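FOR IMMEDIATE RELEASE

March 9, 2024

Mokico opens a kitchen swap shop on Lysenko Street, and I'd love you to come and have a nose round

Hello! I run Mokico, and if you've ever bought a kettle from our little online shop you've probably had one of my rambling emails, so you'll know what you're in for. We have news, and it's big news for us: after eight years of selling second-hand kitchen appliances out of a website and a very full garage, we're opening a proper shop with a door and a bell and everything.

It's called Lumia, it's at 63 Lysenko Street (the old Duden bakery, for anyone who still misses their cheese twists, as I do), and the doors open at the end of March.

What we're doing there

Lumia is a swap shop for kitchen things. You bring in the slow cooker you were given and never liked, we check it over, and you get credit towards something you'll use. If you haven't got anything to swap you can simply buy, same as anywhere else. We'll have toasters, mixers, hobs, bread makers, small ovens and an alarming number of sandwich presses.

I've wanted this for years. Selling online is fine, but people ring me up and say, "Yes, but how big is it, how does the door feel, will it go on my worktop?" and all I can do is read out measurements. You want to open the thing and shut it again! Small ovens are the worst for this, so I've given them the whole of the window side.

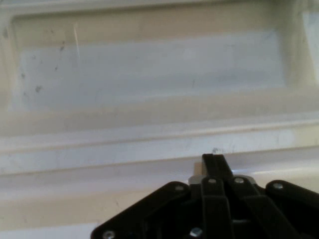

The nerdy bit about cleaning

Everything that goes on our shelves gets a clean first, and I'm fussy about it. Pale plastic is my particular enemy. It goes yellow, it holds on to grease, and every moulded corner seems to collect crumbs from three owners ago. We start with warm water and washing-up liquid on a soft cloth, then a paste of bicarbonate of soda for anything stubborn, and an old toothbrush for the corners. No scouring pads, ever, as they leave a haze that you can't get back out.

After that comes the electrical safety test, and a sticker with the date on it. If something fails and we can mend it at a sensible price, we mend it. If we can't, we strip it for knobs, feet, trays and shelves, and those go in the spares drawers at the back of the shop. Do ask about the spares drawers. A missing oven shelf has sent many a good oven to the tip, and it really needn't.

How the credit works

We give every item a score when it comes in, based on its age, its condition and whether all its bits are with it, and the score turns into credit on a card. You can spend it the same day or save it up. There's no expiry date on the card, because I hate those and I don't see why I should inflict them on you.

Last year we passed on 2783 appliances through the website, and 888 of those came to us from customers who had already bought something from us before. That second number is the one that made me go and look at shop leases. It told me people were happy to send things round again if somebody made it easy, and posting a bread maker is nobody's idea of easy.
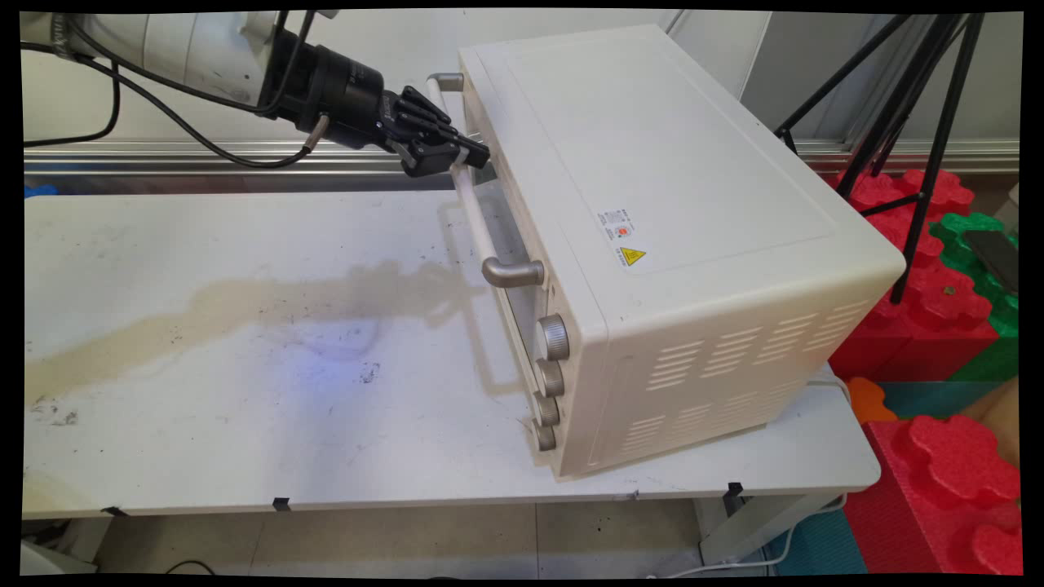

Opening times and the try-it table

We'll be open from ten until half past five, with a later evening now and then that I'll put on the website once I've worked out how much sleep I need. Entry is free, the shop is all on one level, and there's a loading bay round the side if you're bringing something heavy. Ring the bell there and one of us will come out with the trolley.

My favourite part is the try-it table. Ask for nearly anything on the shelves and we'll put it there for you, so you can turn the dials, lift the lid and see whether you get on with it. Bring your own baking tin if you want to check it fits. I mean it, bring the tin!

For the press

If you write about homes, food, saving money or the high street, you're very welcome to come in before we open, take photographs and ask me anything you like. I can also supply pictures and the full list of what we will and won't accept (chest freezers, sorry, no). Please get in touch through the contact page on the Mokico website and put "Lumia opening" in the subject line so I spot it among the kettle questions.

ENDS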